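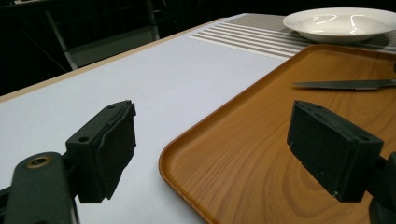

Re: [jornico-build] Pad wear and thin cutlery

On the Atholm list someone wrote:

> I've built the Edero fingers to the posted drawings and they close
> square on anything thicker than a pencil. Flat cutlery is another
> matter. The knife turns in the pads as soon as it leaves the mat.
> Is this a pad problem or a grip force problem? Also, do you record
> both hands or only the one doing the lifting?

Mostly pads, in my view. Notes from the place setting task on our bench in the shared workshop, in the order you raised them.

1. Pads. Ours are frayed along the top edge and the faces have picked up dust and scuffs. Wipe the faces before changing anything else. I log pad changes by grasp count and swap at 900. The drawing says 1000, but the last hundred are not worth having.

2. Grip force. Leave it alone until the pads are clean. More force on a thin handle only squeezes the padding out of shape, and the knife then pivots about whatever point is left in contact.

3. Both hands. Record both, even when only the right is working. The Woo scripts expect two streams and will drop the take if one is missing. Check that the cable at each wrist has enough slack to turn the hand over.

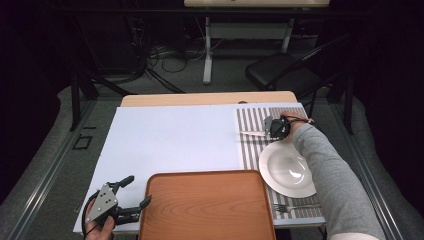 4. Approach. Come down with the fingers open on either side of the knife and close slowly. If the knife is lying at an angle to the mat, turn the wrist to suit before closing. With a plate next to it there is little room, and one finger will often end up above the rim. Keep that finger high until the last moment.

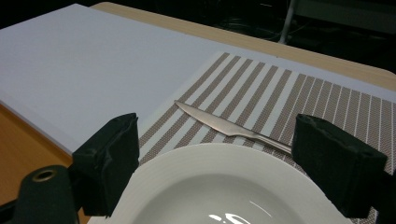

Touching the rim shifts the plate and spoils the start position for the next take. I allow 7 mm of clearance and it has been enough so far.

With clean pads, 87 of my last 100 lifts held without the knife turning. I have not repeated the count for forks. If you do, please post the pad age with it.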